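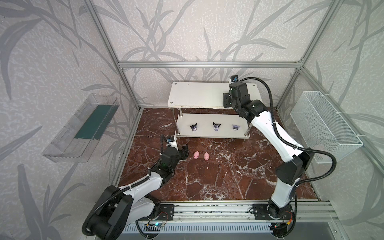

White two-tier shelf, rear center, on the brown marble panel.

Jul 29, 2025
By Junhao Kang

We use cookies to remember your login and notebook settings. Accept / Manage

Strap repeatability, second pass

Picking up from where Yanling and I left the seated readings. The question is still whether the Nurmi strap gives the same low back angle when you take it off a person and put it back on. If it doesn't, the before and after numbers for the Draltano cushion mean very little, whatever direction they go.

Short version for anyone skimming: standing is fine, full forward bend is fine, slumped sitting is not fine yet. I think most of the trouble is where the lower sensor sits and how the belt rides up when people sit down. Some of it is probably the people, who do not slump the same way twice.

Setup as before. Upper sensor at the bottom of the ribcage in the midline, lower sensor over the top of the sacrum, both found by hand with the person standing. Skin marked with the washable pen. Zero taken in relaxed standing, arms hanging, looking at the wall. Then upright sitting, slumped sitting, and one slow forward bend with the knees straight. Strap off, walk to the end of the corridor and back, strap on, repeat.

The change from last time is that the marks were wiped off between the two rounds and the second round was done by the other one of us. In May we left the marks on, and the agreement looked very good. It should have looked good. We were putting the strap back on the same ink.

21 people so far, all from the Edcombe list. A mix of people with ongoing back pain and people with none. I have not split them by pain yet and don't want to until the strap question is settled, as the groups would be small and I know I'd start reading things into them.

Standing: hardly any difference between rounds, as you'd expect when it's also the zero position. I left it in the sheet as a check on drift. After a 10 minute wait with the strap left alone on the foam block the reading had not moved enough to care about.

Forward bend: good. The largest bend anyone managed was 67 degrees, and the same person came back within a degree or so on the second round. The smaller bends were repeatable too. People who stopped early because it hurt tended to stop at nearly the same place both times, which surprised me a little. I had expected them to go further once they'd tried it and nothing bad had happened. A couple did say the second one felt easier, but the angle didn't change to match.

Slumped sitting: typical difference between rounds was 6 degrees. That is too much. The effect we are hoping to see with the cushion is probably about that size or smaller, so we would be hunting for it inside the noise.

Upright sitting was in between. Better than slumped, worse than I'd like.

Things I checked while trying to find out why.

Belt tension. The lower belt was being pulled snug in standing and then going slack or digging in when the person sat, depending on shape. On slimmer people it slid up. On heavier people it rolled at the top edge and tipped the sensor backward. Either would shift the reading. I watched for this on the last few people and wrote "rolled" or "slid" next to the number. The rolled ones are the worst of the lot.

Palpation. Yanling finds the top of the sacrum slightly lower than I do. We both did it on the same person with separate stickers, then looked. Not a big gap but always the same way round, so it isn't random. We agreed to start from the hip bones and come inward, and to have the person shift weight from foot to foot while we feel for it. After that our stickers were much closer. This needs to go in the written procedure, in words someone else could follow. At the moment the sheet just says "locate S1" and leaves it there.

Instructions. I had been saying "now slump" and Yanling had been saying "sit the way you would at the end of a long day." Those get different postures. Hers gets a more honest one, mine gets people performing a slump. From now on we both use her wording, read off the card, no extra encouragement. Also no commentary on the posture they end up in. One person sat bolt upright for the rest of the visit after I said "that's quite a curve," and I had to throw those readings out. My fault.

Stool height. Same stool, but it had been left at a different height for some of the second rounds. I've put a strip of tape on the column. Can't fix the old data. I marked the affected rows where I could be sure and left the others.

Export. Forkanlow rounds to whole degrees when you use the summary export. The full export has the decimals. I'd been using summary for some people and full for others without noticing, so I re-ran them all from full. It made very little difference to the results but it did clear up the odd stack of identical values that Yanling asked about. Please use full from here on -- it's the second item in the menu, below the one that looks like the default.

Side note on pain scores. We take one before and one at the end, just to be sure we are not stirring people up. Nothing worrying there. What I keep noticing is how poorly the score lines up with how someone moves. A person with a high score bent smoothly almost to the floor. Another with a low score moved as if carrying a full tray. This isn't new and isn't what we're testing, but I want it written down, partly for when somebody asks why we don't just report "range improved" and call it a day. Range and pain are two separate columns and they'll stay separate.

Related to that, people ask us what the number means about their back. We had not agreed on an answer and I think I gave a different one each time. What I'd suggest we say: it's a measure of how far the low back bent in this position today, it can't tell us what is causing the pain, and the person treating you is the right one to ask. Yanling agreed but would like it shorter. She's going to have a go at it.

What we're changing

Lower sensor goes on with double-sided tape directly to the skin, with the belt over the top only to keep the cable from tugging. Tried it on each other after lunch. Yanling's slumped readings came out much closer between rounds and mine did too, but that's two people who know what the test is for, so it doesn't count. Tape leaves a red patch for a while. Add a question about adhesive allergies to the intake sheet before anyone else is booked.

Take slumped sitting three times per round and use the middle value. People settle into it after the first try.

Whoever does round two doesn't see the round one numbers. We've been fairly good about this but the laptop was open on the bench at least once.

Cushion sessions are on hold until the taped version has been through a decent number of people. I know this pushes the schedule. I'd sooner be late than have a set of readings we can't defend.

Not sorted out

Whether to zero in standing at all. Yanling thinks standing posture varies enough that we're carrying its error into every other position. Could zero on the foam block and report raw angles, but then differences in body shape come straight through. For the cushion comparison it may not matter, as each person is their own comparison within one strap-on. Need to think about it properly with the sheet in front of me.

Time of day. Some were seen first thing and some late afternoon. Backs are stiffer in the morning. Both rounds for any one person were close together so it shouldn't touch the repeatability, but it will matter for the cushion visits if we bring people back on another day. Book the return visit for the same part of the day.

The spare strap has a cracked buckle. It's in the drawer with a note on it. Don't use it.

Yanling has the pens.

Last updated by J. Kang, early evening, same day. Added the stool height note.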